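Teleop Demo Station Checklist, Cell 2 (breakfast table task)
Walked by: Torbjørn Björklund
Month: August
Task set: Molto, cup and toast
Marks: OK / FIX / ASK

1. Emergency stops
Stop on each pendant pressed and released, arms dropped out of run mode both times. OK
Comment: Fine when I press it. The question is who presses it at 4 p.m. when the operator is on episode 200 and bored. The sheet from Rustano says "operator attentive at all times." I can't put a check mark next to that.

2. Pendants within reach of the operator
OK, with a comment.
Comment: Within reach is the written rule, so it passes. I would like the rule to say "in hand" for the first run after any restart.

3. Operator's eyes on the table while an arm is live
FIX
Comment: Third month I have written this down. Phones go in the drawer. I was told the arms are slow in demo mode. Slow is a speed setting, and someone can change it.

4. Speed limit in demo mode
Set to 200 mm/s. Confirmed on screen for both arms. OK
Comment: The limit is not locked. Wróbel said a password was coming. Still waiting.

5. Hand guiding (operator moves the arm directly)
Arm holds position on release. No drift that I could see in 26 tries. OK
Comment: Two people have told me hand guiding gives cleaner demos than remote control. Neither could show me numbers. Until they can, I don't see why we accept a person standing inside the reach of the arm.

6. Remote control lag
ASK
Comment: The log says 395 episodes with no dropouts. The same log has a gap over lunch that no one could explain to me. Proltton to send the raw file.

7. Table surface and tape grid
Paper flat, tape down at the corners. OK
Comment: Replace the paper when it tears. Do not tape over tears.

8. Props
Cup, bowl, toaster, toast. Toaster cord checked for damage. FIX
Comment: I want a tag on the toaster saying it stays unplugged during demos. "Everybody knows" is not a tag.

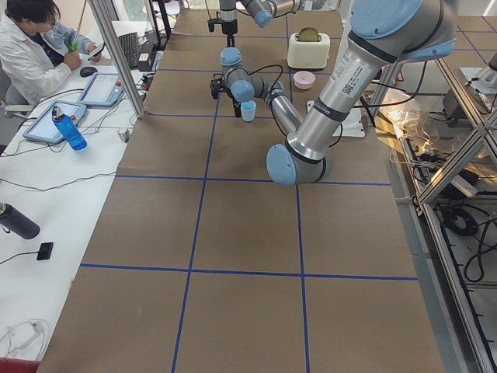 Cell 2, items 2, 3 and 8. Cup in gripper, operator at desk.

9. Cables and drinks at the operator desk
FIX
Comment: Bottles off the desk, please. One by a pendant and another lying on its side is two too many. Cables to be clipped along the back.

10. Floor around the frame
FIX
Comment: Coiled cable and a plastic bag down by the frame. Bag in the trash, cable on a hook.

11. Episode count
The board by the door says 2352 good demos. ASK
Comment: Good according to whom? I asked what gets a demo thrown out and got three different answers. Write the rule down and post it.

Result: may run, one operator, demo speed only. Items 3 and 8 closed before the next shift. Items 4 and 6 stay open with the vendors.

T. Björklund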